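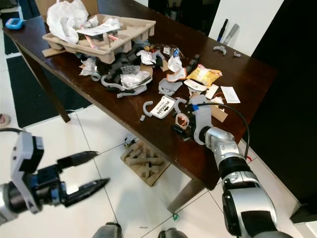 # About Jemar

Jemar helps small and mid-sized companies plan and buy automation equipment. We write equipment plans, build budgets, compare quotes, and stay with the purchase until the equipment has been accepted and the last invoice is paid. We work for the buyer. We don't sell robots, we don't take commissions from the firms that do, and we don't hold stock.

Our office and test room are in Wundthorpe. Most of our clients are within a day's drive, though we have worked for plants farther away when the project could be handled with a few site visits and regular calls.

## How the company started

Mutua Okoth started Jemar after a long stretch as a purchasing manager at a company that made plastic housings. During that time he bought conveyors, a palletizer, two vision systems and a robot cell. The robot cell went 28 percent over its approved budget. The arm itself came in at the quoted price. The extra money went to guarding, a second set of gripper fingers, an electrical panel that had to be moved, and a week of outside programming that had been left off the original request.

He kept the paperwork from that job and used it to write a checklist for the next one. Other plants in the area asked for copies, and after a while they asked him to come and fill it in with them. That was the beginning of the business.

Mwanahawa Lema joined in the second year. Her background is in packing and kitting, first on the line and later as a shift lead. She runs our test room and handles the technical side of our reports. Mutua handles budgets, contracts and vendor negotiations. There are now eight of us, including a controls engineer, two project planners and a bookkeeper who reads every vendor quote we receive.

## What we do

### Equipment plans

An equipment plan is a written document, usually between 20 and 40 pages, that says what a client needs to buy, in what order, and what has to be in place before each item arrives. It covers floor space, power, compressed air, network connections, staffing and training. It also says what should be left as a manual job for now.

We start with a site visit. We ask to see the work on an ordinary shift and we ask to see it again at the end of a shift. We talk to the people who do the job. Then we collect samples of the parts, the packaging and the waste, and take them back to Wundthorpe.

### Budgets

Our budgets have 181 lines. Most clients will use fewer than half of them, and we leave the unused lines in at zero so that the client can see they were considered. The lines are grouped under these headings:

- Robot arms, bases and controllers
- Grippers, fingers, cables and spares
- Cameras and lighting
- Tables, fixtures, bins and mats
- Safety equipment and risk assessment
- Site work, including power, air and flooring
- Programming and setup
- Training, both first round and repeat
- Freight, insurance and storage
- Service contracts and expected repairs
- Downtime during installation
- Removal of old equipment

Every line shows a figure, the source of the figure and the month it was obtained. If a number is our own estimate, it is marked with an E. We give a low and a high figure for each estimate and carry both through to the total.

Grippers get their own section because they are the item we most often see underbudgeted. A quote will list one gripper with one set of fingers. A plant handling soft bags, paper cards and small molded clips may need two or three sets, plus spares, plus the time to change them over. Cable wear belongs here as well. A cable that bends with every wrist movement is a consumable, and we price it that way.

### Quote comparison

Vendors lay out their quotes in different ways. One will include a year of support in the price of the arm and another will list it on the last page as an option. We copy every quote into the same table, line by line, and send questions back to the vendor where something is missing. The client gets the table, the questions and the answers.

### Trials before purchase

Our test room is plain. It has tiled floors, work tables, storage cabinets and a two-arm robot with grippers. We use it to try a client's work before the client commits money to it.

We run trials with the material as it comes off the floor. Sorting and clearing jobs are a large part of our current work, and in those jobs the mess is the product. Pulp inserts, crumpled wrappers, foam, clear plastic, wire, and small gray parts that are hard to tell apart all end up in the same heap at a real unpacking station. A trial on six clean blocks set in a row would tell the client very little about what to buy.

A standard trial is 200 picks. We record which items were picked up, which were dropped, which were missed and which needed a person to step in. Clients are welcome to attend, and we prefer it when the person who will run the equipment comes too. The results go into an appendix of the equipment plan, including the bad ones.

Some trials end with advice not to buy. Last year we told three clients to wait. Two of them put the money into better benches and part bins, and the third is due to look at the question again in July.

### Purchase support

Once a client has decided, we can write the purchase specification, attend the factory test, and be on site for installation. We also write the acceptance test, which should be agreed before the order is placed. We recommend holding back part of the final payment until that test has been passed on the client's own floor with the client's own parts.

## Who we work with

Our usual client has between 15 and 150 employees and is looking at a first or second robot. Many of them don't have an engineer on staff. Some have one who is already doing three other jobs.

**Hadinex** repairs and resells small electronics. They came to us with a plan for four robot stations in the receiving area, where returned goods are unpacked and the packaging is separated from the parts. We spent two days there, ran trials on their material, and recommended one station for the first year with space and power laid in for a second. The first budget they had been given left out the site work. Ours put it at almost a fifth of the total, and they were able to take that figure to their bank before anything was ordered.

**Kirui** is a family-owned packer of dry goods. They wanted to know if a used robot would do for a case-packing job. We checked the controller's age, the cost of parts and the remaining support period, and priced a new unit alongside it. They bought the used one. We thought it was a fair decision given the hours they run, and we set aside a repair line in the budget for each of the following years.

We also do a small amount of work for technical schools that are fitting out teaching labs. School budgets often have a fixed spending date and no money afterward for repairs, so we plan those purchases around spare parts and service bought up front.

## How we charge

Site visits and equipment plans are done for a fixed price, agreed in writing before we start. Trials are charged by the day. Purchase support is charged by the month and can be stopped at the end of any month.

We don't charge a percentage of the equipment cost. Our fee stays the same if the client buys less than planned.

The first call is free and takes about 45 minutes. It helps to have the following ready:

1. A short description of the job, with the number of shifts
2. Any quotes already received
3. The amount set aside, if there is one
4. A rough floor layout, which can be hand drawn
5. The date by which a decision is needed

If you don't have a budget yet, call anyway. Setting one is a large part of what we do.

## What we don't do

We don't design custom machines, and we don't carry out electrical or structural work. We aren't a safety certification body. Our budgets include a line for a qualified risk assessment and we will help you find someone to do it, but the assessment has to come from them.

We also don't take on jobs where the equipment has already been ordered and the dispute is over who should pay for what. We have been asked several times. You will be better served by a lawyer, and we can supply copies of any documents we prepared.

## Visiting us

The test room is open to clients by appointment, from 8:30 in the morning until 4:00 in the afternoon. Please wear closed shoes. Parking is behind the building, and deliveries of sample material go to the side door. Label boxes with your company name and the word SAMPLES, and tell us if you want anything returned. Material that isn't claimed is recycled after the report has been signed off.

For new projects, ask for Mutua Okoth. For trials and sample deliveries, ask for Mwanahawa Lema.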